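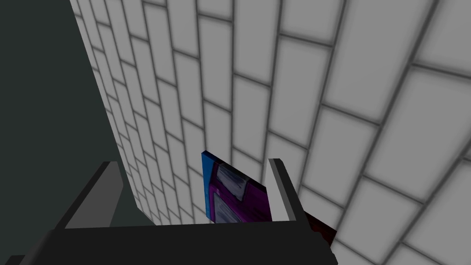
The view operators work from at the Skurnwood teaching room: a boxed item in the simulated tiled room, seen from just behind the fingers.

Filed under: Work and Skills / Automation

Teaching by Hand at Skurnwood

The teaching room at the Skurnwood center in Havville has 2 operator stations, a row of coat hooks and a clock that runs fast. Operators sit with a hand controller on the right side of the desk and a foot pedal below it. On the screen is a tiled room that exists only in software. When the operator closes a thumb and forefinger, the fingers on the screen close as well, and the computer records the movement.

The center opened its remote teaching program in August. Its purpose is to build a library of short demonstrations, each performed by a person, from which a control program can learn to pick up household goods and set them down. The program is run jointly by the center and Brareck, a regional maker of handling equipment, which supplies the controllers and pays half the wages.

To date the library holds 830 accepted demonstrations. A further 198 were recorded and set aside. Bent Steinarsdóttir, who directs the program, regards the second figure as the more useful of the two for training staff.

"A new operator learns a great deal from a rejected recording," Steinarsdóttir said. "We sit down together, play it back at half speed and stop at the point where the hand hesitated. In most cases the operator saw the difficulty coming and went ahead anyway."

Hesitation matters a good deal in this work. A control program trained on recorded movement will copy the pauses along with the rest. An operator who stops above every box to check the angle is teaching the program to stop above every box. The center's written guidance asks operators to plan the whole movement before pressing the pedal, and to press it again as soon as the item has been released.

The view from the hand

Operators at Skurnwood use a view placed close to the gripper. Much of the lower part of the screen is taken up by the body of the gripper itself, and low items can disappear behind its upper edge. The room also tilts as the hand turns, so that a wall may run away at a sharp slant while the operator is trying to judge what is level.

Delia Olteanu joined the program after 11 years as a sewing machine instructor and now trains incoming operators. She advises them to pay attention to edges. On a printed box, the pattern on the front can draw the eye, while a plain colored side gives a better idea of how the box is turned. She also asks trainees to say aloud which finger is nearer the item before they begin to close.

"People want to look at the thing they are picking up," Olteanu said. "I ask them to look at the space on each side of it. If one side is much wider than the other, the box will be pushed before it is held."

Trainees spend their first week on a single item. They approach it with the fingers open, withdraw, and approach again from a different side. Larger fixtures in the room are introduced in the second week, when operators must learn to keep the fingertips clear of a rim or a corner while their attention is on something lower down. Sessions are limited to 110 minutes, with a break at the midpoint.
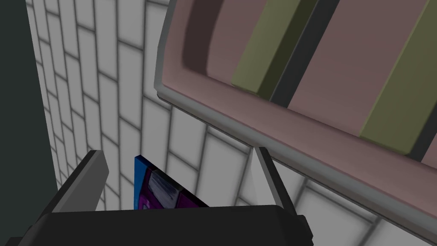
From the screen to the workbench

The simulated room allows mistakes to be made cheaply. It has limits, and the center states them plainly in its reports. Simulated boxes do not dent, and a simulated surface may grip more or less than a real one. Before a set of demonstrations is released to Brareck, a sample is repeated on a physical arm at the company's Agbeko workshop. Operators travel there in pairs and guide the arm directly, with their hands on the wrist joint.

Olteanu considers these visits essential. Operators who have felt the weight of the arm tend to move more slowly on the screen afterward, and their recordings are easier to use.

The center expects to take on a second group of operators later this year. Applicants need no background in programming. A short practical test is given on the day of interview, and travel within the Havville district is reimbursed.

Reader comments

millroad_pat: I did the practical test in the fall. The pedal was harder than the hand part. I kept forgetting to press it at the end.

Tomasz R.: Does the simulated room ever change, or is it the same tile all year? I would go cross-eyed.

K. Whitlow: Good to see an instructor's experience put to use. Are there part-time places in the second group?

Contact the editors | Copyright Skurnwood Center, Havville. All rights reserved. | Back to top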